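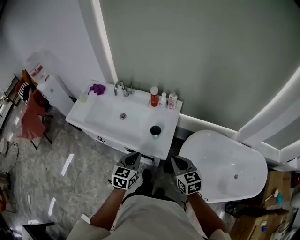
1/ Summer project thread! A few people asked what the robot club has been doing in a bathroom all month, so I'm going to try to write it all down while it's fresh. It's going to be long, mute me if you need to.

2/ Short version: we're entering Marras, the student contest where your robot has to do a household chore it picked from a list. We picked "tidy and wipe a bathroom sink." We could have had "set a table." We voted. I voted for the table.

3/ Our team is called Skirik, and no, it doesn't stand for anything. Refilwe Mtshali typed it into the sign-up form as a placeholder and the form doesn't let you change it afterward.

4/ The robot itself is Mumen. Two arms on a rolling base, built by last year's seniors, very loud elbows. Mumen lives at school and has never been to the bathroom (ha). All the teaching gets done by people holding grippers, and Mumen gets the recordings later.

5/ So you stand at the sink with a gripper in each hand and do the chore yourself, except you're only allowed to use the gripper fingers. Over and over. Move the cup, pick up the cloth, wipe, put the cloth back, move the cup back. That's one clip.

6/ Our total as of last night is 2145 clips. I have opinions about that teal cup now.

7/ Someone in my replies asked about the white cubes with the black squares on them. Those are markers! One on the side of each gripper. The software finds the squares and works out where the gripper is and which way it's tilted. If you've ever scanned a code on a menu it's a bit like that, except it also wants to know the angle.

8/ Which means you can't hide the cube. First week I kept turning my left wrist in when I reached for the faucet, because that's how a normal human reaches for a faucet, and the tracking would just lose me. You learn to reach kind of sideways, like a crab with good manners.

9/ Petro Kostiuk runs the club and his whole teaching method is to watch you do it wrong and then go "hm." I got a lot of hm over the wrist thing. He finally made me do a whole batch at half speed while he read out the tracking score, and after that I had it.

10/ Things I'd tell anyone starting on hand-held grippers:
- take your rings and watch off
- don't lock your elbows
- go slower than feels natural
- stop BEFORE your arms are tired, the tired clips are junk and you'll only throw them out later

11/ On that last one, we have a rule now. 4 batches per person and then you swap, no arguing. Refilwe argued. Refilwe's fifth batch is in the junk folder with a little note from Petro that just says "hm."

12/ Okay, the cloth. I could do a whole separate thread on the cloth. Bottles are easy, they're stiff, they stay the shape they are, you pinch and lift. A cloth is a different cloth every time you drop it. There's no "front" of a crumpled cloth!

13/ We tried folding it neatly at the start of every clip so it would be easier. Worked great on the test set. Then we set the cloth down in a heap like any real person would and Mumen just hovered over it. It had only ever met a folded cloth.

14/ So now the rule is you toss it. Toss it on the counter, however it lands, that's your start. Left of the faucet, right of the faucet, half in the basin, fine. We lost two weeks of folded clips over this and I was pretty grumpy, but the new model grabs the thing from all sorts of heaps.

15/ Purple was Refilwe's idea by the way. White counter, white basin, white cabinet, and our first cloth was (you guessed it) white. I couldn't find it in the recordings myself, so I don't know what we expected from a neural network.

16/ Bottles! The contest says there have to be things on the counter that the robot leaves alone. Ours stand along the wall on the right side. They get shuffled between sessions so the model doesn't learn "red one always goes there." It did learn that once. It tried to fix them. Very polite, zero points.

17/ Next bit is about what the gripper sees, and it's my favorite part of the whole project.
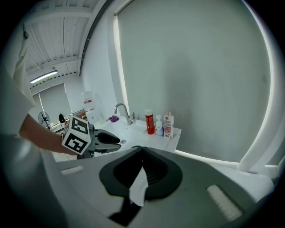

Over the top of one gripper, with the other one reaching in by the sink.

18/ I love how weird this view is. The lens is so wide that the wall bends, and the gripper's own body takes up a big chunk of the bottom. First time I looked at one of these I couldn't tell which way was up. After a couple hundred you stop noticing the bend and just read it.

19/ It's really useful to get the other hand in view too. You can see the two black rubber tips held a little open, and both the faces of the cube that are turned this way. When the two-handed clips go wrong it's nearly always one hand not knowing where the other is, so a view like this tells you a lot.

20/ Two-handed is where we're stuck at the moment, if anybody has ideas. The plan was left hand lifts the cup while right hand wipes under it. In the human clips it's lovely. Mumen lifts the cup, waits, waits some more, puts the cup down, and THEN wipes. Around the cup. Like me at my first job.

21/ Petro thinks we pause too much between the lift and the wipe, and the model is copying the pause. Refilwe thinks it's the camera timing being off between hands. I think it's both and I'd like to go home. We're testing Petro's idea first, it's less work.

22/ How you test it, for the curious: I went back through the clips and marked where the cup leaves the counter and where the cloth starts moving. Then you sort by the gap. My gaps are HUGE. Apparently I stop and think about my life every time I lift a cup.

23/ So the next sessions are all "don't stop." You start the wipe while the cup is still on its way up. It feels like patting your head and rubbing your stomach. I knocked the cup into the basin twice in my first batch, and those clips went in a folder called recoveries, which I'm weirdly proud of.

24/ Small side story about recoveries. We used to delete every clip with a mistake in it. Then Mumen would make one tiny slip and have no clue what to do, it had never seen anybody fix anything. Now if you drop the cloth you just pick it back up and keep recording. Best change we made all spring, and it was a total accident - I forgot to hit stop back in April.

25/ People asked about cost. The grippers are club builds, printed bodies, and the parts for the second pair came from Venditell, who sponsor us and in return get their name on our poster and a very long email from me once a month. Hi Venditell. The email's coming.

26/ The rubber tips wear out faster than you'd think. When they go shiny they start to slide off the bottles and you get a run of clips where everything looks right and nothing gets picked up. Check your tips before you blame your code. I blamed my code for an entire afternoon.

27/ Also label your cables. Also write the batch number on paper as well as on the laptop. Also eat something, you'll be on your feet the whole time and the floor is tile.

28/ Answering a few at once:
Does Mumen get water on itself? No, the contest sink is dry and we practice dry.
Do you need to be good at math? I'm okay at math. Petro is good at math. One per team seems to be enough.
Can ninth graders join? Yes!! Please!! We need people with fresh arms.

29/ Oh and somebody asked if it's boring. Parts of it, sure. The middle of a batch is like folding laundry. But then you load the new model and the arm goes over to a heap of cloth it's never seen and picks it up in kind of the way YOU do it, with the little sideways crab reach and everything. It has my reach! I made Refilwe watch it so many times.

30/ Our practice run in front of the other clubs is July 20, 2020, and it'll be streamed, I'll put the link in a reply when Petro gives it to me. We get two tries, best one counts. If the cup thing isn't sorted by then we'll do it one-handed and take the lower score.

31/ If you're on another Marras team and you've got lift-and-wipe working, my messages are open and I will trade you everything I know about cloths for it. Okay, off to relabel more cups.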